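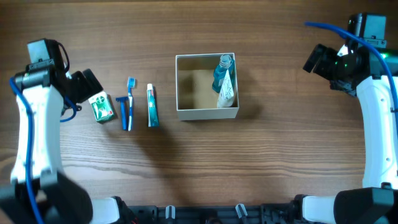
The Skornelier cell between runs, bottle and tube already in the box and four items to go.

Looking after the two-armed packer

Regular readers will remember that the Skornelier cell came to us in July with a folder of instructions, most of which concerned how to lift it off the pallet. Keeping it going has been left to us to work out. Gadisa Moges has spent more time on it than anyone, and what follows is largely his notes with the language tidied up.

The job sounds simple enough. Toiletries go on the table, the arms pick them up, and the toiletries end up in an open cardboard box. A child could do it, as visitors like to tell us, although we have yet to find a child who will do it 758 times without asking for a biscuit.

Cables first

Both arms carry a blue cable on the outside, and both cables have opinions. Leave too little slack at the gripper end and the cable tugs when the wrist turns. Leave too much and the loop wanders down towards the table and starts joining in. Gadisa now sets each loop with the arm at full stretch, then walks the wrist slowly through its whole turn by hand before letting the software anywhere near it. Start at the gripper and work back to the base. Going the other way gives you a lovely tidy base and 44 mm less cable than you need at the top, and we have the torn sleeve to prove it.

Check the green lights on both grippers while you are there. If one side is dark, power down and reseat the connector before you reach for the manual.

Then the fingers

The fingers want wiping at the start of every shift with a dry cloth. Ketsara Rojanasak tried a damp one for a week and the log shows it. While the cloth is out, look along each finger for shine, especially near the tip. A polished patch will hold a toothbrush perfectly well and then let go of anything with shoulders.

Bottles are the real test of whether the two fingers are closing evenly. Take a smooth, tapered one, such as the blue mouthwash, grip it low down near the base and look from directly over the cap. You want a finger on each flank and neither one arriving early. If the bottle shuffles sideways as they close, loosen the finger that got there first, nudge it out and try again. Allow five minutes. Rosário Ramalho says two, but she has smaller hands. 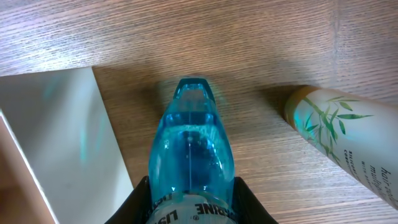
Where the box goes

We had marked the box position with tape, and the tape was a good idea until somebody polished the table. It now lives in the Safavi settings file as a pair of numbers, and whoever sets up is meant to put the box down, run the corner check and shift the box to suit. In practice people shift the numbers. Please don't. Sinan Işık found 133 saved versions of that file last month, including one called "final box DO NOT USE good".

The other thing to watch is the drop. A razor released a little high will settle at whatever angle it fancies, and if that happens to be a diagonal it takes up room meant for something else. Lower the release point a touch at a time and watch where the handle ends up.

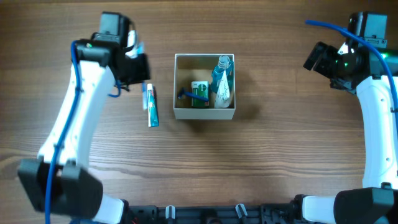
Keep going until you get the same result several times over, then save it under a sensible name and write the change in the book. The book is the red one on the shelf by the door. The other red one is for the kettle fund.

Spare fingers are on order, and Yareli Montes has the key to the drawer with the small hex drivers in it. If you borrow the drivers, sign for them. One is already missing.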